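4 運転モードの設定と走行前の準備

この章では、Foleoの運転モードの切り替え方と、個別モードの登録手順を説明します。操作はすべて停車中に行ってください。走行中はセンター画面の設定項目が灰色で表示され、選択できません。

4-1 運転モードの種類

コンフォート
通常の走行に使用します。エンジンを始動すると、前回の設定にかかわらずこのモードになります。ダンパーは柔らかめ、変速は早めのシフトアップになります。

スポーツ
アクセル操作に対する応答が速くなり、変速点が高回転側に移ります。ステアリングの操舵力は重くなります。アイドリングストップは作動しません。

エコ
エアコンの出力を抑え、アクセルの踏み始めの応答を緩やかにします。外気温が高い日は、設定温度に達するまでに時間がかかることがあります。

個別
エンジン、ステアリング、ダンパー、排気音の4項目を別々に設定して保存できます。登録方法は4-3を参照してください。

4-2 モードを切り替える

1. シフトレバーをPに入れ、パーキングブレーキをかけます。

2. センターコンソールのモードダイヤルを右または左に回します。メーター内に選択中のモード名が表示されます。

3. 希望のモードが表示されたところで手を離します。2秒後に確定し、表示が小さくなります。

4. 元に戻すときは、ダイヤルを押し込みます。コンフォートに戻ります。

注意
ダイヤルを回しても表示が変わらない場合は、エンジンの冷却水温が低い可能性があります。水温計の青い表示が消えるまで、スポーツは選択できません。

お知らせ
けん引モードが作動しているときは、モードダイヤルの操作は受け付けません。先にけん引モードを解除してください。解除の手順は第9章にあります。

4-3 個別モードを登録する

1. センター画面のホームボタンを押し、「車両」を選びます。

2. 「運転モード」から「個別」を選びます。初めて登録するときは、各項目がコンフォートと同じ値になっています。

3. 「エンジン」を選び、「標準」または「スポーツ」を指定します。

4. 「ステアリング」を選び、「軽い」「標準」「重い」のいずれかを指定します。

5. 「ダンパー」を選び、「柔らかい」「標準」「硬い」のいずれかを指定します。Zakiサスペンションを装着していない車両では、この項目は表示されません。

6. 「排気音」を選び、「静か」または「標準」を指定します。

7. 画面右下の「保存」を押します。「登録しました」と表示されたら完了です。

保存せずに画面を閉じると、変更した内容は破棄されます。登録した設定はキーごとに記憶されるため、2本のキーを別の運転者が使う場合は、それぞれのキーで登録してください。予備キーで解錠して通常のキーで始動した場合は、始動時に車内で検知されたキーの設定が読み込まれます。

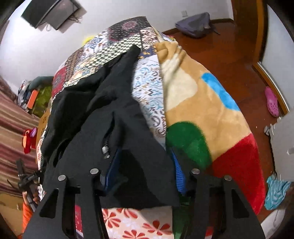
キーの電池が弱っていると、検知に失敗して標準の設定で始動することがあります。そのときはエンジンを一度止め、キーをカップホルダー前方の認識エリアに置いてから、もう一度始動してください。電池の交換については第2章で説明しています。

4-4 運転席の位置を記憶させる

個別モードとは別に、シート、ドアミラー、ステアリングの位置を記憶できます。

1. シートの前後、高さ、背もたれの角度を調整します。ブレーキペダルをいっぱいに踏み込んでも膝が伸びきらない位置にします。

2. ステアリングの上下と前後を調整します。背中を背もたれにつけたまま、ハンドルの上端に手首が載る位置が目安です。

3. ドアミラーの角度を調整します。

4. 運転席ドアの「M」ボタンを押し、ランプが点灯している間に「1」または「2」を押します。ブザーが鳴れば記憶されています。

呼び出すときは、停車した状態で「1」または「2」を押し続けます。途中で指を離すと、シートはその位置で止まります。

警告
シートを呼び出す前に、後席の足元に人の足や荷物がないことを確認してください。シートが後方に動き、はさまれてけがをするおそれがあります。お子様だけを車内に残した状態で操作しないでください。

4-5 長期間使用しなかったあとの確認

冬のあいだ車を保管し、2月以降に再び使い始めるような場合は、走行前に次の確認をしてください。

1. タイヤの空気圧を、冷えた状態で点検します。指定値は運転席ドア開口部のラベルに記載されています。

2. バッテリー電圧の警告が出ていないことをメーターで確認します。警告が出ているときは、充電器を接続して充電してください。

3. エンジンを始動し、警告灯が消えるのを待ちます。

4. コンフォートのまま低速で走り、ブレーキを軽く数回踏みます。ディスク表面の錆が取れるまで、こするような音がすることがあります。

5. 平らな場所に停め、センター画面の「車両」から「タイヤ」を開いて「空気圧を再登録」を押します。

新車の場合は、走行距離が600kmに達するまでスポーツの使用を控え、急加速と急制動を避けてください。この間も個別モードの登録はできますが、「エンジン」は「標準」を指定してください。

4-6 こんなときは

個別モードが一覧に出てこない
ソフトウェアの版が13より古い車両では、個別モードは使用できません。Orkgateの販売店で更新を受けてください。現在の版は「車両」の「システム情報」に表示されます。

登録した設定が消えた
バッテリー端子を外すと、個別モードとシート位置の記憶が消去されます。4-3および4-4の手順で登録し直してください。

ダンパーの警告が表示された
ダンパーは標準の硬さに固定されます。走行はできますが、段差では速度を落とし、早めに販売店で点検を受けてください。社外品のばねを取り付けている場合も、同じ警告が出ることがあります。

Grutelナビゲーション装着車で地図画面が優先される
画面上部を下に向かってなぞると、車両メニューに戻ります。案内中の音声はそのまま続きます。

排気音の設定を変えても違いがわからない
「静か」と「標準」の差は、主に低回転で加速するときに現れます。アイドリング中はどちらの設定でも弁が閉じており、音は変わりません。

本章の改訂日:2026年5月20日(水)
改訂担当:Tomás Doherty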